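December, evening, the kitchen is quiet at last

I want to write this down before I forget the order of it, because Merike says that a diary is only useful if it is written on the same day.

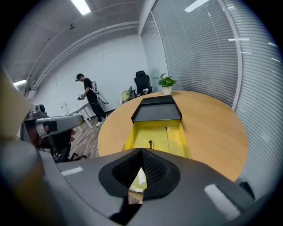 The round table, December.

Today I finished the first full draft of the translation of my grandmother's letters. It is 74 pages when I print it with wide margins. I began in the spring and I thought that I would need a month. The letters are not difficult in their grammar. She wrote short sentences, mostly about weather, prices and who was ill. But her words for food and for relatives are from a village which spoke in its own way, and no dictionary that I own has all of them.

The worst word was one that she used for the bread of the second day. For a long time I wrote "old bread" in English, and each time I read it I was unhappy. Old bread sounds like something one throws to the birds. My grandmother liked this bread better than the fresh one, she said it had "come to itself." Kalkidan suggested "yesterday's bread" when I called her this morning, and I have put it everywhere. Then I read all the places aloud. In one letter the bread is baked in the morning and eaten in the evening, and she still uses the same word, so there I left "rested bread." Perhaps Kalkidan will not agree. I will ask her on the next call.

At noon I walked to the post office in Widbridge to send the copy to Irena Zieliński. She has kindly promised to read it as a person who knows nothing of our family. I had the envelope ready, but the clerk said the flap must have tape, and the tape costs extra, and the line behind me was long. I felt my English becoming worse with each person who came in. It is strange how I can sit with a letter for six hours and find the exact word for a kind of fog, and then I cannot say "Do you have a smaller roll?" I said "Do you have less tape?" She understood me.

On the way back it rained the thin kind of rain, for which my grandmother had a word too (page 31, I translated it as "sieve rain" and I am quite proud). I stopped at the bakery and bought two rolls with poppy seeds. I ate one while I was walking, and I did not enjoy it as much as I expected, my hands were too cold.

In the afternoon I had a letter from Kidus Mamo, my cousin Shewit's husband. He asks if the book will have the letter about the quarrel over the horse. Shewit thinks it should be left out, as the children of the other family are still living in Bilurthorpe and they may read it. I have thought about this all evening. The letter is not cruel. My grandmother is angry for one page and then she asks if their roof was repaired. I think that it shows her better than the polite letters do. But I was not there, and Shewit grew up in that house and heard the story many times from both sides. I wrote back that I will send them my English version before I decide. I wrote this answer three times. The first was too stiff, and the second had too many apologies in it.

Some small things to remember for tomorrow:

The date on the fifth letter is surely wrong. She writes about cherries and puts a winter month at the top.

Ask Merike about the name of the aunt who went away. In two letters it ends in -a and in one it ends in -ė.

Buy ink. Pay the library, I owe them for one book.

Look again at the last sentence of the last letter. I have now "Write to me when you have the time, and if you do not have it, write to me anyway." In the original it is shorter and there is no "anyway," only a small word that we put at the end of a sentence when we want to be kind. I tried "all the same" and "still." I tried to leave it out. Without it she sounds like a teacher.

Merike called just now, while I was writing this. She says the name of the aunt ends in -ė, she is certain, and the -a is only how the neighbors said it. So that is one thing less. She also asked if I had eaten supper. I told her that I had soup, and that the second poppy roll is for the morning, when it will be rested.

It is past eleven. I will wash the pot and go to bed.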